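Budgeting for the Arm Before the Arm Arrives

The purchase order for the robot arm at Breathnach has been sitting in a drawer since January. Hannelore Bühler signed it and then held it back. She runs operations for the company, which fits out rental apartments in Dallthorpe and wants a machine that can wipe down and clear kitchen surfaces in units between tenants.

The arm was the easy part of the budget. Three suppliers quoted prices close enough together that the choice came down to delivery and service. The trouble started with the lines underneath. The first draft had one entry for "accessories." By the third draft that entry had become a gripper, spare fingers, a wheeled base, mounting hardware, a charger, two days of training and a service contract that runs 24 months.

"I had been told to expect extras," Bühler says. "I had not been told the extras would need their own page."

Grippers took up the most meeting time. A basic two-finger model from Trodcombe was quoted at $2,000. The next one up, with more reach and replaceable fingertips, came in at $4,000. Both will pick up a mug. The company needed to know whether either would fit where the work is, in back corners and under wall cabinets, and the sales sheets give only the opening width and the weight.

Verena Imhof handled that question. She works out of a small office in Jisadstead and plans equipment purchases for firms too small to keep an engineer on staff. Her fee is fixed, and it covers a simulation stage before any hardware is ordered. She builds rooms in software, puts a gripper in them and goes through the positions that are likely to cause trouble. For Breathnach she set aside nine working days.

Most of that time goes into measurements. Countertop heights vary from building to building, and so does the depth of the cabinets. Imhof asks clients for tape-measure figures taken on site, because floor plans leave out trim and tile thickness.
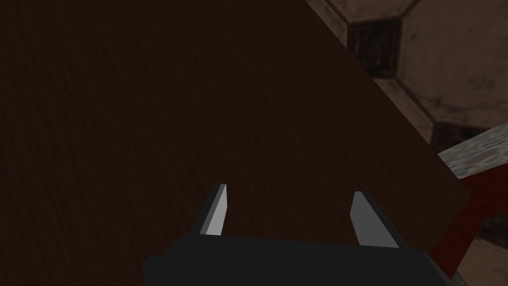
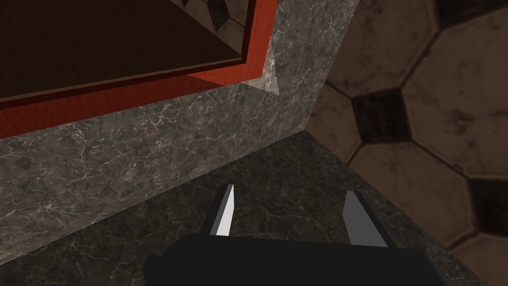

Clearance is what Bühler now budgets for first. Before the simulation stage she had assumed any gripper that could handle the objects would do, and that money should go to the arm. Imhof's renders changed the order of the list. In the one set in a corner, where a gray marble section meets brown tile, the open fingers are just above the dark countertop, with the underside of a wooden cabinet at the upper left. The black body behind the fingers is wide and flat, and its width has to be planned for along with the opening. Bühler has asked both bidders for the outside dimensions of the body in writing.

She has also moved money around. The training line stays as it was. The second set of spare fingers has been dropped until there is some record of how fast the first set wears. A small reserve has been added for changes to the mounting, which Imhof recommends to all her clients and most of them cut.

The service contract is still open. Trodcombe wants payment for the full term up front, and Bühler wants it split by quarter. She expects an answer before the next budget meeting, and the order for the arm will wait until she has it.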